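Keep the floor mat
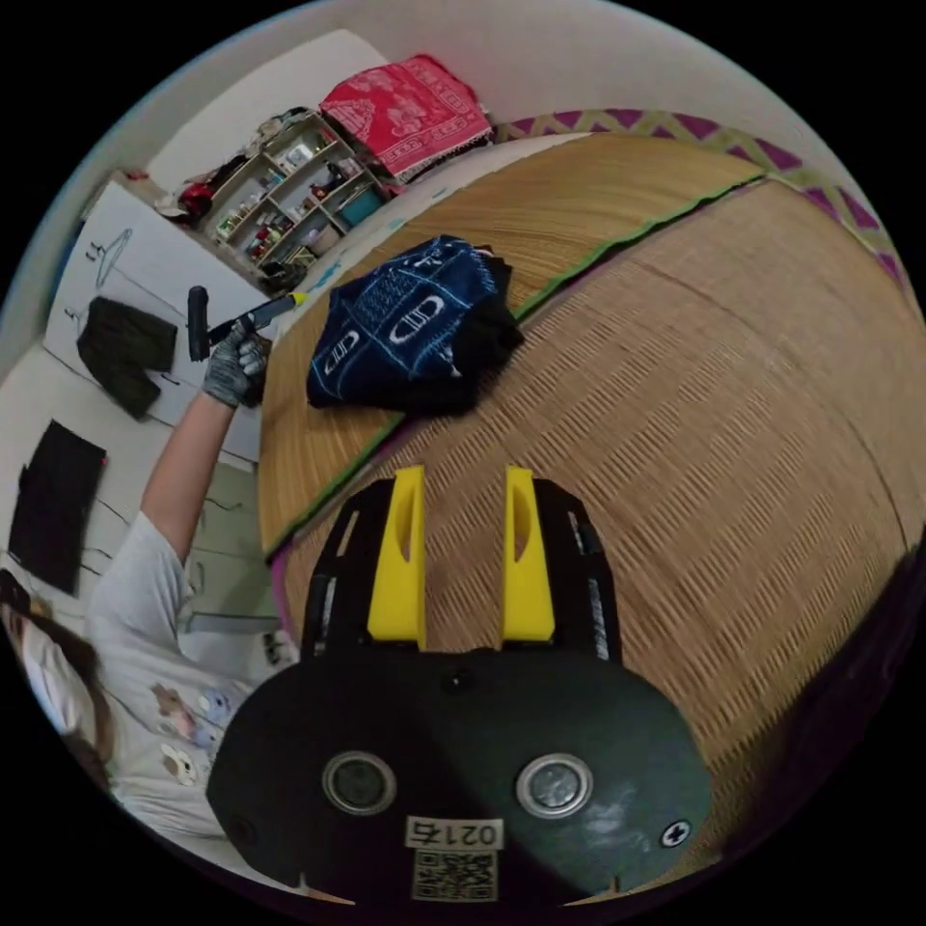 Jacqueline Maillard
5/2/20

When my grandmother's flat was cleared, the dealer took the clock, the two chairs and the good plates. He left the straw mats. He said there was no market for them, and he was probably right. I took all 3 home on the bus.

I think we have got into a bad habit with floors. A fitted carpet is glued or nailed down, it collects whatever falls on it, and after ten years a man comes and pulls it up in strips. A woven mat can be lifted with one hand. You shake it out of the window, wipe it, leave it over a rail and put it back before supper. If one corner wears through you turn it round so the corner sits under the bed.

People tell me straw is cold, or that it sheds. It does shed a bit in the first month. As for cold, I wear socks.

The price is a fair complaint. A plain mat in the Jacquet shop was 167 last September, and a machine-made rug next to it was 100. But the weaver has to be paid, and a wide mat is several days of work — more if the straw is poor that year. My neighbour Faustino Solís bought the cheap rug and has replaced it once already.

I would not put straw in a kitchen or anywhere a dog sleeps. In a bedroom or a hall I would have nothing else, and I wish the people who fit out rented flats would at least leave the boards bare so that tenants could choose for themselves.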